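Fairweather Display Produce Library
Frequently Asked Questions

The Fairweather Display Produce Library lends artificial fruit, artificial vegetables and wooden crates to schools, theaters, market organizers and retailers. The answers below cover borrowing, handling and return. Questions not answered on this page may be sent to the loans desk using the contact form.

What does the library hold?

The collection contains 923 catalogued items. Grapes, apples, citrus and leafy bunches make up the largest part. Crates, baskets and trays are catalogued separately and may be borrowed with or without produce. Items acquired from the former Harnura window display workshop are included in the general collection and are subject to the same terms.

Who may borrow?

Any organization with a current membership may borrow. Individual memberships are available for stage designers, photographers and teachers. Applicants under 18 must apply through a school or a club.

How long is the loan period?

The standard loan is 30 days, beginning on the day of collection. One renewal is permitted if no other member has requested the items. Renewal requests must reach the loans desk before the due date, as the booking system does not accept them afterward.

Are grape bunches available in a single color only?

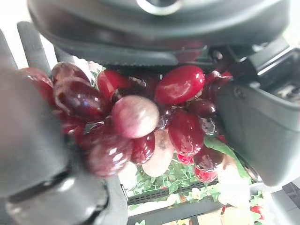
Grape bunches are catalogued by size and by color group, and members may request either a uniform bunch or a mixed one. Uniform bunches are generally preferred for stage work, where the fruit is viewed from a distance. For tabletop arrangements and close photography, the library recommends a mixed bunch, in which deep maroon and cherry-red grapes hang together with a paler pink one and the variation in tone remains visible at short range. Members should note that glossy grapes return strong white highlights under overhead lighting. Matte bunches are held in smaller numbers and should be reserved early.

May individual grapes be removed from a bunch?

No. Grapes must not be pulled off, trimmed or rearranged. If a grape comes loose during the loan, place it in a small envelope and return it with the bunch. There is no charge for a loose grape that is returned. Missing grapes are charged at the repair rate shown on the loan form.

How should a bunch be lifted and placed?

Lift the bunch by its stem and support it from below if it is to be carried any distance. Lower it into the crate slowly so that the berries settle against one another before the stem is released. Bunches should not be dragged over the side wall of a crate – the rough edge of an unfinished slat can mark the surface of the fruit.
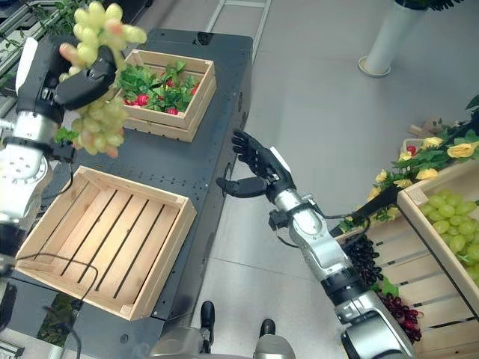 A bunch of pale green grapes held by the stem, with one filled crate and one empty crate on the table.

What is the recommended order for filling crates?

Set out all crates before any produce is unpacked. Complete one crate before beginning the next, and place leafy stems first with small round items tucked between the leaves. Grapes are added last in a mixed crate, or may be given a crate of their own. A dark table surface is suitable for arranging, as pale wood and light-colored fruit are easily seen against it.

Are the crates lined?

Crates are supplied unlined. The floors are slatted, and small items may slip through the gaps when a crate is lifted. Members borrowing berries, radishes or nuts are advised to use a sheet of plain paper or a folded cloth. Staples, tacks and adhesive tape may not be used on any crate.

Can the crates be used for real food?

No. Crates in the library are for display only and are not cleaned to a food standard. Real produce also leaves stains in unfinished wood that cannot be removed without sanding.

How should artificial fruit be cleaned?

Dust with a soft, dry brush. Fingerprints on glossy fruit may be removed with a damp cloth, followed by a dry one. Household sprays, alcohol and furniture polish must not be used. Leafy stems should be shaken gently and never rinsed.

Is a deposit required?

A deposit is required for loans of more than one crate and its contents. It is refunded after the returned items have been checked against the loan form, normally within one week.

How are large loans delivered?

Loans may be collected from the Mudine Street counter or delivered by the library's carrier, Dritel. Delivery is required for any order of 500 items or more. Produce is shipped in closed cartons, and crates are stacked and tied separately. Please retain the cartons for the return journey.

When is the counter open?

The counter is open every day except Sunday, from 9:30 a.m. to 4 p.m. Returns are not accepted in the final half hour. In January the counter is closed for the annual inventory, and loans falling due during that period are extended without charge until it reopens.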